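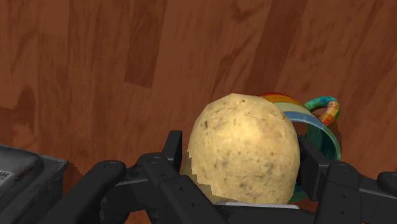 Minutes, perception and grasp planning meeting
Project: Culine
Month: January
Start: 10:05
Present: Rosalía Moya (chair), Olga Ortuño, Yaqin Qin, Patricio Miranda
Excused: Covadonga Manzano
Minutes taken by: Yaqin Qin

1. Minutes of the previous meeting
Accepted with one correction. In point 4 it was written that the planner update was merged. It was only reviewed. Patricio merged it after the meeting.

2. Simulation runs with the potato
Olga presented the results of the new batch in the simulator. There were 372 episodes, all with the potato as the target and the mug as one of the other objects on the wood surface. The view is from the wrist camera. In 65 episodes the grasp was counted as failed.

Olga has looked at 30 of the failed ones by hand. In 17 of them the segmentation mask of the potato included a part of the mug. This happens mostly when the potato hides one side of the mug, and the planner then receives an object which is wider than the real one. It chooses an opening that is too large, or it moves the grasp center toward the mug.

Rosalía asked if the colors of the mug are the reason. Olga does not think so, at least not alone. The yellow-green band is near to the color of the potato skin, but the red and the blue bands were also included in some masks. She would like to test with a plain mug before we decide.

Patricio remarked that the shadow edge on the potato has steps in the render, like a staircase. He asked if this can disturb the edge detection. It was agreed that this is possible but nobody has measured it. Patricio will repeat a small part of the batch with a higher shadow resolution.

3. Finger clearance in the planner
At present the planner checks collision only for the finger pads and not for the linkage arms. Patricio showed a case where the right pad goes over the opening of the mug. The planner accepts this pose because the pad is higher than the rim at the start, but it does not check the way down again.

Decision: the full gripper model will be used for the check, including the linkages. Yaqin was worried about the planning time. Patricio will first try simplified shapes and report the time with and without them.

4. Drokel log viewer
The viewer still shows the mask and the camera image with one step of difference. Covadonga sent a note that the error is found and the correction is in her branch. She needs one person to test it. Yaqin will do it.

Rosalía asked again that everybody writes the version of the planner in the run name. Three runs on the server have no version and we can not compare them.

5. Material for Ibarra
Ibarra has asked for a short report on the clutter cases. Rosalía will write it when the results of the plain mug are available. We do not send the success rate of the present batch, as the masks will change.

6. Other points
The Troltska license for the second workstation is not renewed yet. Rosalía will ask again.
Olga proposed to rename the object list, because "mug" and "cup" are both in use for the same model. Accepted, the name is "mug".

Actions
Olga: batch with plain mug, and look at the rest of the failed episodes
Patricio: shadow resolution test; collision check with full gripper model
Yaqin: test of the viewer branch
Rosalía: report for Ibarra, license

End: 11:20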